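Kurkum Interior Door Oil, Natural Light

Code: KUR 351. Tin size: 600 ml. Finish: matt. For interior timber and veneered doors, frames and linings. Made by Jitolari.

Kurkum is a thin, slow-drying oil for doors that get handled every day. It soaks into the surface and leaves no film, so worn patches can be touched up later without stripping the whole door. Natural Light has a small amount of white pigment to hold back the yellowing that plain oils give to pale wood. For darker woods, use the Clear version.

One tin covers both faces of 2 standard doors with two coats. Very dry or freshly sanded veneer will take more on the first coat.

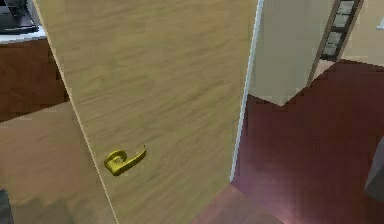
Sand bare wood to a fine grade and remove all dust before opening the tin. Stir well — the pigment settles — and apply sparingly with a lint-free cloth, always following the grain. On a door where the grain runs across, like the light brown one shown with its golden-yellow lever handle, wipe from side to side and finish each pass at the edge. Take handles and plates off if you can, or mask them closely, as dried oil is hard to clean from lacquered metal. Leave for twenty minutes, then wipe away whatever has not soaked in.

Allow to dry overnight before the second coat. The door can be rehung the next morning, but keep it free of wet cloths and cleaning sprays for a week.

Not suitable over varnish, paint or wax. Not for outside doors; see Brernidik Exterior Oil. Test on a hidden area first, as veneers vary.

Used cloths can catch fire on their own. Soak them in water and lay them flat outdoors to dry before throwing them away.

Trade customers can order the 2000 ml can through Agustina Jara at the Fuentealba counter. Orders placed before noon are sent the same day.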